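FOR IMMEDIATE RELEASE
May 12, 2025

Moltudero Opens a Rice and Porridge Counter in Buvasstead, and I Can't Wait to Feed You

Hi, I'm Yến Mạch, and I've been trying to open this place for longer than my family would like me to admit. Moltudero is a breakfast and lunch counter on Stiltow Street in Buvasstead, right next to the old shoe repair shop. We serve rice, porridge, pickles, eggs and tea, and we open at six in the morning for anybody coming off a night shift (I did nights at the hospital laundry for years, and I know what it's like to want something hot and find only donuts).

The whole menu comes out of rice cookers. I grew up in a house where the cooker was never put away, and my grandmother made everything in hers, from chicken porridge to a banana cake I still can't get right. I've kept to that. We don't have a stove at Moltudero, and we don't have a fryer either, so you won't go back to work smelling like lunch! 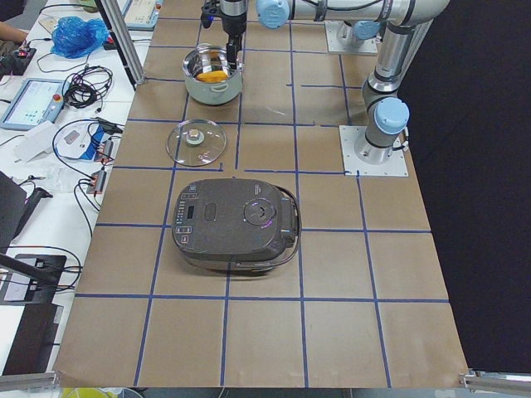

What's on the menu

Plain porridge comes with three toppings of your choice, and you can go back for more ginger as often as you like. The chicken porridge is my grandmother's, with a lot of black pepper. Then there's broken rice with a steamed egg loaf, sticky rice with mung beans, and a brown rice bowl with whatever greens looked good that morning. The banana cake will show up when it's ready to be seen in public.

Our rice is from Vũ, the family grocery across the river, and they've been wonderful about splitting deliveries so I don't have to sleep on the sacks. Pickles are made in the back. The mustard greens are the sour ones, and if you're not sure about sour, ask for a little taste first.

We have 32 seats, 11 fewer than I wanted, but the fire marshal and I talked it over and the fire marshal won. The room is 1,220 square feet with the kitchen, and there's a long shelf by the window if you'd like to eat standing up and watch the buses. 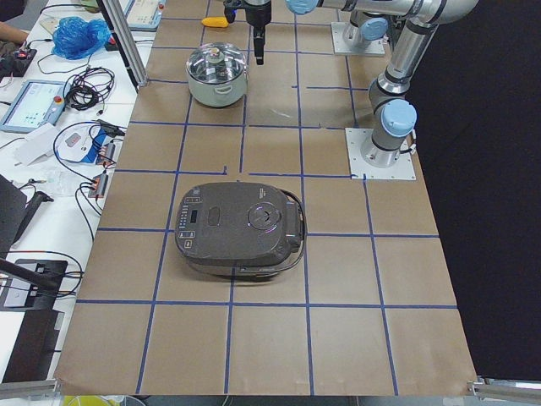 CLASSES AND EVENTS

Starting in July I'll be teaching a beginner class called One Pot, One Button. Bring your own cooker if you have one, any size and any age. We'll go over rinsing, how much water to use, how long to leave the lid shut (longer than you think), and a porridge you can set up before bed. Each class ends with everybody eating what they made, so come hungry.

I also want to say thank you, because 475 neighbors signed up for our pre-opening meal cards, and that money paid for the sinks and the very boring grease trap. If you bought one, your card is at the counter under your last name.

One thing people keep asking me is whether they can bring their own container for takeout. Yes, please do!

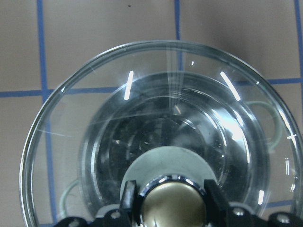
Just make sure it has a lid if you're getting porridge and riding the bus home, and hand it over when you order so we can fill it while you pay. Takeout porridge gets thick as it sits, so add a splash of hot water and stir it before you eat.

Moltudero is open every day from 6 a.m. to 3 p.m. Reporters are welcome to stop in after the lunch rush, and I'll put a bowl in front of you whether you're writing about us or not. For interviews, class sign-ups or large orders, ask for Yến at the counter.

###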